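How a Robot Learns by Being Shown

When you learned to tie your shoes, somebody probably showed you. They took the laces in their hands and did it slowly. Maybe they put their hands over your hands and moved your fingers for you. After some days you could do it alone.

A robot can be taught in a similar way. On this page we explain how people show a job to a robot, and what the robot does with it afterwards.

Why not just tell the robot?

For many years people wrote very exact orders for robots. Move up. Move left. Stop. Close the fingers. For a robot in a car factory this works well, for the car doors come always in the same place, one after another.

A kitchen is much more difficult. The cup was near the sink yesterday and today it is beside the bread. One cup is tall and the next one is small. If you must write an order for every cup and every place, you will be writing until you are a grandparent. So people had another idea. They thought, let us do the job with the robot many times, and let the robot find the pattern.

Way one: moving the arm by hand

Some robot arms can be made soft to push. The person switches on a special mode, holds the arm near its wrist, and pulls it gently to where it must go. The motors carry the weight of the arm, so it feels light, a little like pushing a door that has good hinges.

While the person is moving the arm, a computer writes down how much every joint is bent. It does this many times in each second. A joint is a place where the arm can bend or turn, like your elbow. When the person has finished, the computer has a long list of numbers, and this list is the whole movement. The arm can play it back, as you can play a song again.

This way is easy to understand, and children who visit our workshop in Bolska often can do it after a few minutes. It has one problem. The person stands close to the arm, so their own body can hide things from the robot's cameras.

Way two: remote control

In the second way the person does not touch the robot. They sit at a desk or stand in another part of the room, and they hold a controller. When they move their hand forward, the robot's hand goes forward. When they press a button, the robot's fingers close.

There are several kinds of controller. One looks like the controller of a video game. Another is a small ball on a stick, which you can push and twist. There is also a kind where the person has a little copy of the robot arm on the table. They bend the little arm, and the big arm bends in the same manner. At Birhane, the teaching room next to our workshop, we use the little copy most, and we call ours Lultix.

Remote control feels strange in the beginning. You can feel a cup in your own hand, but with remote control you often feel nothing from the robot's fingers. You must look very carefully. Beginners usually close the fingers too early, or come down too fast. It is good to practise with a soft thing first, for example a sponge.

Practice in a computer world

A real arm is heavy and costs a lot of money, and real mugs break. For this reason many lessons are done in a simulation. A simulation is a pretend world made by a computer, like the world of a game. In it there is a drawing of the robot which moves by nearly the same rules as the real one. If the pretend mug falls down, you press one key and everything is back in its place.

The pretend kitchen has many things in it on purpose. The robot must learn which thing it should take and which things it should leave in peace, also when they are standing very near to each other.
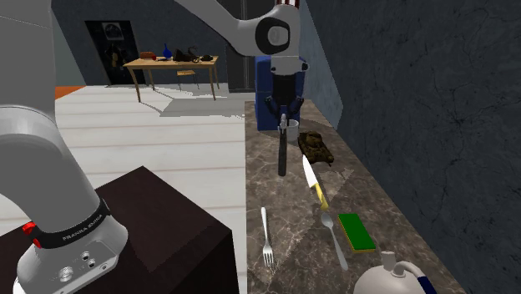
How many times must a person show the same job?

It depends on the job. For a simple one, such as lifting a block that is always in nearly the same place, 10 or 20 good showings can be enough for a start. For a harder one, with many different objects and places, a team may collect around 2000. Each showing is called a demonstration, and after each one the things are moved a little, so that the robot does not learn only one single place.

What does the robot learn from all this?

The computer has now two kinds of notes for every demonstration. The first kind is what the cameras saw. The second kind is what the arm did at the same moment. A learning program compares them again and again. Slowly it becomes good at guessing: when the cameras see this, the arm should do that.

Think of a friend who watched you play a game many times. If you stop in the middle and give them the controller, they can guess quite well what you would do next. The learning program makes such a guess, then it looks, then it guesses again, until the job is finished.

The robot does not know what tea is. It does not know that a knife is sharp, or why people like to have clean plates. It has only learned which movements come after which pictures.

When the teacher makes a mistake

Robots copy also the bad parts. If the person always waits a long time before they close the fingers, the robot will wait too. If the person bumps the table in many demonstrations, the robot can learn the bump as if it is a part of the job.

That is why a good teacher for robots moves calmly and without hurry. At Rernthorpe, where our older pupils have their robot club, the rule is written on the door: "Slow is fine. Smooth is better." Every spoiled demonstration goes into a separate folder. Later it can be useful, if someone wants to teach the robot how to come back from a mistake.

Try it with a friend

You can play robot and teacher at home. This game is good for children from 9 years. You need a plastic cup, a spoon, a soft toy and a scarf.

One player is the robot. Tie the scarf over the robot's eyes. The robot sits at the table and makes a gripper from one thumb and one finger.

The teacher takes the robot's wrist and guides it slowly to the cup. The robot picks up the cup and puts it on the other side of the table. Do this three times.

Now the teacher lets go. Can the robot do it alone?

Next, move the cup by the width of one hand and do not tell the robot. Probably the gripper will close on the air. Your robot has learned a path, but it has no eyes to see that the path must change. Take off the scarf and try once more, and you will notice how much the eyes are helping.

After that, change places, and put the soft toy near the cup so the job becomes harder.

Words to remember

Joint: a place where the robot arm bends or turns.
Gripper: the hand of the robot. Many have only two fingers.
Demonstration: one time of showing the job from the start to the end.
Remote control: moving the robot from a distance.
Simulation: a pretend world inside a computer.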